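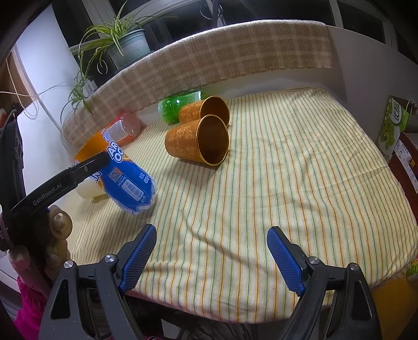 Moin zusammen, schön, dass am Donnerstagabend noch so viele da sind! (Kurz warten, bis hinten alle sitzen. Wasser hinstellen.)

Ich bin Wiebke Brinkmann, ich trainiere die Wettkampfgruppe bei Ehlers, und ich rede heute über Sparring. Genauer: darüber, wie viel wir davon machen und warum es bei uns inzwischen deutlich weniger ist als früher. Wer gehofft hat, dass ich über Pratzen rede, muss bis nach der Pause warten, da übernimmt Storkbridge.

Erst mal zu mir. Ich komme aus einer Halle, in der freitags das Licht halb aus war und jeder gegen jeden ging, bis der Trainer Hunger hatte. Ich fand das großartig. Ich hatte auch ständig Kopfschmerzen und hab das für normal gehalten. (Hier nicht zu lange hängen bleiben, sonst komme ich wieder auf die Geschichte mit dem Mundschutz.)

Im Januar haben wir dann angefangen, mitzuschreiben. Ganz stumpf, Kladde am Ring, jede Runde ein Strich, dahinter ein H für hart oder ein L für locker. Vierzehn Leute in der Gruppe. Und dann sitze ich da am Monatsende und zähle bei einem unserer Halbweltergewichte 46 Runden, fast alle mit H. In einem Monat ohne einen einzigen Kampf! Den Jungen hatte ich jeden Abend vor der Nase, und ich hätte auf vielleicht zwanzig getippt.

(Frage ins Publikum: Wer schreibt Sparringsrunden mit? Hände hoch. Abwarten, auch wenn es peinlich still wird.)

So, was haben wir geändert. Hart gesparrt wird nur noch an einem Abend in der Woche, höchstens vier Runden pro Nase, und in der Woche nach einem Kampf gar nicht. Wer runtergezählt worden ist, kommt erst wieder in den Ring, wenn der Arzt das freigibt, da diskutiere ich auch mit keinem Vater. Der Rest ist Aufgabensparring. Einer darf nur die Führhand benutzen, der andere nur Meidbewegungen und Körpertreffer. Oder beide stehen mit dem vorderen Fuß am selben Klebestreifen und müssen da bleiben. Das sieht von außen ein bisschen albern aus, und nach zwei Runden sind alle platt.

Die Videos aus dem Aufgabensparring haben wir über Tusevance laufen lassen, das nutzen die Kollegen in Plirden auch. 3.212 Schläge hat uns das Ding für einen Block ausgespuckt, sortiert nach Hand und Ziel. Ich bin da vorsichtig, Haken und Aufwärtshaken wirft es gern durcheinander, aber bei der Führhand kommt es ganz gut hin. Und da hat man schon gesehen, wer im lockeren Sparring plötzlich Sachen ausprobiert, die er im harten nie bringt. Der Kopf ist halt frei, wenn keiner einem das Licht ausknipsen will.

(Folie weiter. Falls der Beamer spinnt: einfach erzählen.)

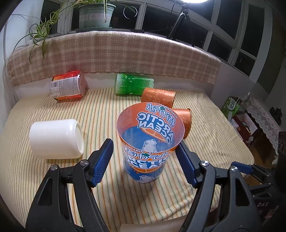

Jana Schmieder hat mir auf die Ankündigung hin geschrieben, das sei ja alles schön und gut, aber ihre Leute seien beim ersten Kampf nach so einer Phase regelrecht erschrocken, wie schnell und wie hart das auf einmal alles kam. Ein bisschen Druck müsse man vorher gespürt haben, und zwar von jemandem, den man nicht aus der Umkleide kennt.

Da hat sie recht, finde ich! Das Problem hatten wir auch. Wir fahren deshalb vor Turnieren zu anderen Vereinen und machen da die harten Runden, mit Kopfschutz, großen Handschuhen und einem Trainer aus jeder Ecke, der jederzeit abbrechen darf. Abgesprochen wird vorher, am Telefon, mit Gewicht und Kampfzahl. (Betonen: Kampfzahl! Da wird geflunkert wie beim Angeln.)

Wenn noch Zeit ist: kurz vormachen, wie das mit dem Klebestreifen geht, zwei Freiwillige, Schuhe egal. Sonst gleich Fragen. Kladde liegt vorne, darf jeder durchblättern, bitte nur nicht mitnehmen.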